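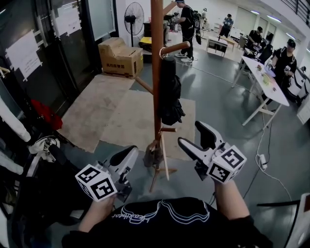
12. Sep. 2024
Projekt Cadurlow, Nachimprägnierung von Schirmbezügen

Fortsetzung der Reihe mit Fliseo auf Polyesterbezug von Sallell. Bezugsstoff schwarz, Leinwandbindung, ab Werk bereits ausgerüstet, die Ausrüstung durch Gebrauch an den Faltkanten weitgehend abgerieben. Frage ist weiterhin, ob sich die Kanten mit einem wässrigen Mittel wieder abperlend bekommen lassen, ohne dass die Fläche fleckig wird.

Vorbereitung: Bezüge vom Gestell getrennt, Nähte an den Stangenspitzen belassen. Handwäsche lauwarm mit neutralem Waschmittel, danach zweimal klar gespült. Beim letzten Durchgang war noch Tensid im Stoff, das Ergebnis von damals ist deshalb gestrichen und wird nicht mehr verglichen. Spülwasser diesmal in einem verschlossenen Glas geschüttelt, kein stehender Schaum. Über Nacht liegend getrocknet.

Ansatz: 50 ml Fliseo auf 600 ml Wasser, langsam eingerührt. Gebinde vorher schütteln, am Boden setzt sich etwas ab. Das Bad wird beim Stehen trüb, laut Datenblatt unkritisch. Tauchzeit 20 Minuten, Stoff dabei mehrfach gewendet, vor allem an den Keilnähten, wo sich Luft hält. Nicht ausgewrungen, nur abtropfen lassen und zwischen zwei Baumwolltüchern abgedrückt.

Wärmebehandlung: eine Hälfte der Segmente im Trockenschrank, die andere nur bei Raumluft. Schrank auf niedriger Stufe. Der Regler geht nach oben daneben, also nach dem eingelegten Thermometer fahren und nicht nach der Skala.

Prüfung: Segment im Stickrahmen gespannt, schräg gestellt, 200 ml Wasser über die Brause aus der üblichen Höhe. Rahmen danach einmal hart auf die Kante geklopft, Bewertung nach Augenschein.

Befund:
Fläche, Trockenschrank: Tropfen laufen vollständig ab, keine Benetzung.
Fläche, Raumluft: einzelne Tropfen haften, Rückseite trocken.
Faltkante, Trockenschrank: schmale benetzte Linie, kein Durchtritt.
Faltkante, Raumluft: benetzt, Rückseite feucht.
Naht: in beiden Fällen Durchtritt am Einstich. War zu erwarten, der Nähfaden ist vermutlich Baumwolle. Brennprobe steht aus.

Flecken: ein Segment mit hellem Rand an der Unterseite, dort ist das Bad beim Abtropfen zusammengelaufen. Mit feuchtem Tuch und erneuter Wärme nicht zu entfernen. Künftig flach auf Gitter abtropfen lassen, nicht an der Spitze aufhängen.

Griff nach Behandlung etwas steifer, beim Falten leises Knistern. Gibt sich bei der Schrankware nach mehrmaligem Öffnen und Schließen, bei der luftgetrockneten bisher nicht.

Lagerung: Der Bezug aus der ersten Reihe hat im Köcher Stockgeruch angenommen, obwohl er sich beim Einpacken trocken anfühlte. Imprägnierte Bezüge also erst aufspannen und durchtrocknen lassen, dann in die Hülle. In die Pflegekarte übernehmen.

Offen:
Kante vor dem Tauchen dämpfen, glättet eventuell die Fasern.
Nahtband oder Wachs auf der Innenseite, Muster bei Picard anfragen.
Abriebprobe der Schranksegmente, Wiederholung im November mit derselben Charge.
Restbad nicht aufheben, nach dem Stehen über Nacht war es flockig.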